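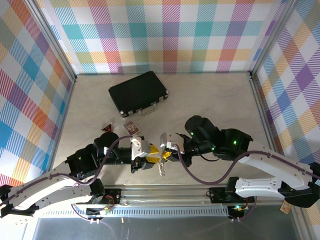

Figure 3. Black case with silver trim, lying closer to the back wall, with two small flat items in front of it. The walls carry a plaid pattern.

3.2 Small flat items beside a larger case

In the previous section we looked at how people sort the contents of a desk drawer. Now we turn to a simpler arrangement, in which one large object shares the floor of the workspace with very small ones. Figure 3 shows such an arrangement. The case is a black briefcase with a silver handle and two small latches, and it lies flat and at an angle to the walls. The other two items are a small triangle with a red border, similar to a warning sign, and a rectangular card with a colorful print and a white border.

We were interested in how people name and remember these items after a short look. The participants were 30 adults recruited in the town of Zirberg in September. Each person studied a set of arrangements and then wrote down, in free words, what was lying on the floor and where. In total we collected 258 written answers for the arrangements of this section. The answers were coded by the first author and checked by Leonie Weidemann, and cases of disagreement were discussed until one code was chosen.

The briefcase was named in almost all answers, usually in the first line. The words for it were not the same, however. Many participants wrote "briefcase", others wrote "suitcase" or "tool case", and a few wrote only "black box". We accepted all of these as correct, as our question concerns whether the object was noticed and not which word is preferred. The triangle was often called a "sign", also by participants who forgot its color. The card was the item with the weakest result. It was left out more often than the triangle, and when it was mentioned, its colors were frequently mixed with those of the walls.

This last point deserves attention. A plaid wall in soft pastel colors has many edges and many small fields, and a small printed card in purple, yellow and blue does not differ much from it. The floor is pale beige and only faintly marbled, so the contrast under the card is good. We therefore suppose that the confusion happens in memory and does not come from poor visibility. Volker Bauerfeind (personal communication) suggested repeating the task with plain walls, and we plan to do this with the Stido item set.

Position was remembered better than we expected. Most participants placed the two small items correctly in front of the case. The order of the two, with the card to the right of the triangle, was reported less reliably.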